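The blue cloth stays

We moved the long table into the back half of the living room in July, and it took me until Monday to put a proper cover on it. The old cover was vinyl and stuck to everything. I wanted something soft that would keep cups and boxes from sliding, so I ordered a felt one from Kinoshita, 200 cm long, for 13 dollars. It came folded in a tube and the creases needed two days to drop out.

The screen behind it was Mitsuko's. She was going to give it away when she moved, and I said I would take it. It hides the shelves, and I like the tan against the blue.

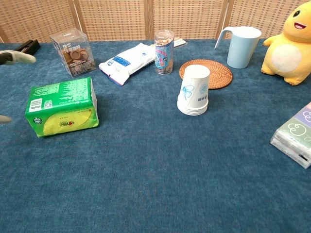

Snacks, tissues and the yellow guy, with the rattan screen at the back.

The cookies in the clear box are for Daichi, who eats most of them anyway. I have started keeping the tissues out here too, so I can stop walking to the bathroom for them. The plush was on the couch before. I may leave it on the table for now.

The felt does pick up lint – I go over it with a roller twice a week. Crumbs are worse. Next I need a lamp for that corner, and I still have to return the second cover, the gray one, before the slip expires.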